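Skastasia open day, sidewalk robot demo: who went?

Forum > Delivery and Service Robots > Events and Demos
Thread started 11/19/21

curbfeeler
Got back from the open day at Skastasia a couple of hours ago and figured I'd write it up while I still remember it. For anyone who missed the announcement, they showed the simulator they train the sidewalk robot in, and then the robot itself did a short run in the parking lot.

The sim part took up most of the afternoon. You sit at a desk, they give you a gamepad, and you drive through a piece of street they call Doreck. It's a made-up block. After everybody who wanted a turn had one, they let the robot's own software drive the same block and put what it sees up on the big screen.

The outdoor run was short. It went down the lot, around some parked cars and back. I would have liked more of that and less of the slides.

Ask if you want to know anything. I took notes.

pallet_jack_12
I was there too, in the second group. We got even less of the outdoor part because they were running behind. Five minutes, tops.

The sim was better than I expected. I drove it into a curb twice.

Nolan_R
What was the point of showing the public a simulator? I can play a driving game at home. If a company has a robot that works, show me the robot.

curbfeeler
They did show it, just not for long. The guy giving the talk, Tobias Marchetti, said most of the robot's miles are in the sim and it made no sense to hide that. He said there are 347 layouts in the set now, all put together from the same parts: buildings, trees, street furniture, pavement. In August it was a lot fewer, but he didn't give a number.

Nolan_R
347 layouts of the same parts is one layout with the furniture moved.

ogola_fan
That's a bit unfair. Moving the furniture is most of what happens on a real sidewalk. The buildings on my street haven't changed in years, but there's a trash can in a new spot every week.

Did anybody get pictures off the big screen? I wanted to see how it compares with Ogola, which is what we use at work. Ogola looks very clean. Everything is flat gray.

curbfeeler
They had a page up where you could save stills from the day's session. I grabbed two from the Doreck block. 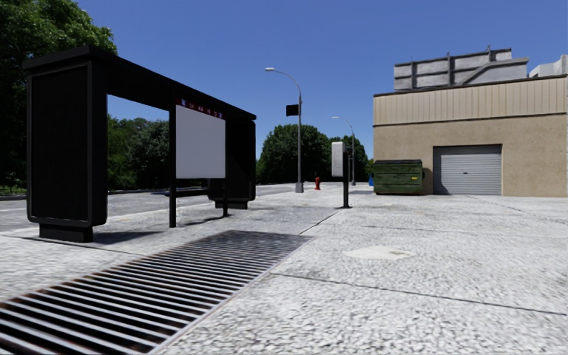
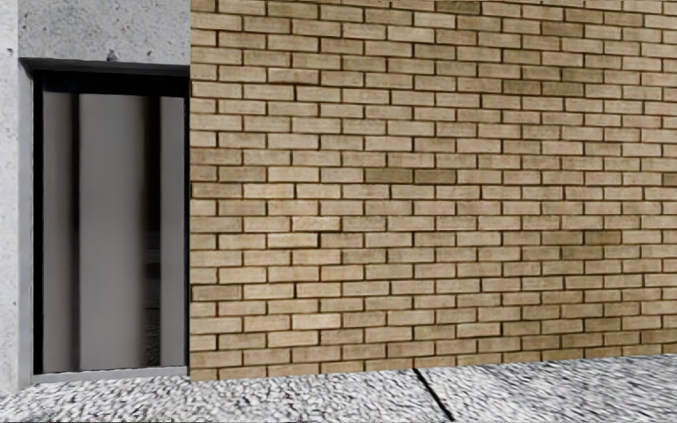
Doreck block, Skastasia open day. The bus shelter is in the first still, the brick wall is in the second. Both are simulator renders.

ogola_fan
Thanks. The surfaces are a good step up from what we have. The concrete has a grain to it, and the bricks aren't all the same color. In Ogola a brick wall is one texture that repeats, and you can spot the repeat from across the room.

The drainage grate by the shelter interests me most. Our robot at work had a real problem with grates. It read the dark bars as a drop and stopped dead. Did they say how theirs handles it?

curbfeeler
Someone in my group asked that. The answer was that it treats a grate as ground it can drive on but slows down first. Marchetti said they had trouble with it early on and went back and put grates in a lot more of the layouts.

pallet_jack_12
In my group it went around the grate the first time and over it the second time. Same block, same start. I asked why and was told the planner doesn't always pick the same path. Not sure I liked that answer.

Nolan_R
I don't like it at all. If I'm standing at that bus shelter I want to know which side it's coming by on.

And that's my other complaint. There isn't a single person in either of those pictures. There are no cars either. Empty sidewalk, blue sky. Of course it drives well. When was the last time you saw a bus stop with nobody near it and a road with nothing on it?

ogola_fan
Sunday morning in my town, every week.

Nolan_R
OK, but they aren't planning to deliver only on Sunday mornings.

curbfeeler
They do have pedestrians, they just weren't turned on for the visitor block. We saw a recorded clip with people walking, from a different layout called Plullosside. It was narrower, with shops. The people walked kind of stiff, but they stepped out of doorways and the robot waited for them. I should have mentioned that in the first post.

I agree that the visitor block was set up easy. I think that was so people with a gamepad in their hands for the first time would have a decent time of it.

brickandmortar
Read this thread because of the wall picture (I lay brick). The joints are nice and dark and it's a plain running pattern, nothing wrong with it. The units are long and thin for my part of the country. A few odd dark ones mixed in, same as you'd get on a real job.

Question from somebody who knows nothing about robots. Why would it need the wall that detailed? It isn't going to drive into the wall.

curbfeeler
It's for working out where it is. The way it was put to us, the cameras look for small differences they can match from one moment to the next. A perfectly even wall gives them nothing to hold on to. So the odd bricks help. I may be getting some of that wrong.

ogola_fan
No, that's right. The glass next to it would be the hard part for most systems. Dark panes and reflections cause all kinds of trouble, and depth sensors don't do well with them. I'd be curious what theirs reported for that opening.

pallet_jack_12
They had a depth view in the corner of the screen in our session but I couldn't make much sense of it. A lot of colors. The man next to me asked what the black areas were and they said "no reading." I don't remember if that was at the glass or somewhere else.

Nolan_R
So it might not see a glass door. Good to know.

ogola_fan
That's not what he said.

Nolan_R
He said he doesn't remember. I'm saying I'd want to know before it goes past a store.

curbfeeler
There's a contact address on the handout. I'll send the glass question and the one about picking different paths, and post whatever comes back.

The handout also says 978 hours of sim driving for the current version. It doesn't list any outdoor hours, and I'll ask about those as well.

Nolan_R
Appreciated. Ask if the next one will have a longer outdoor run. If it does I'll drive over.

pallet_jack_12
Also ask about parking. Both groups had to leave their cars on the grass so the robot could have the lot, and mine got stuck.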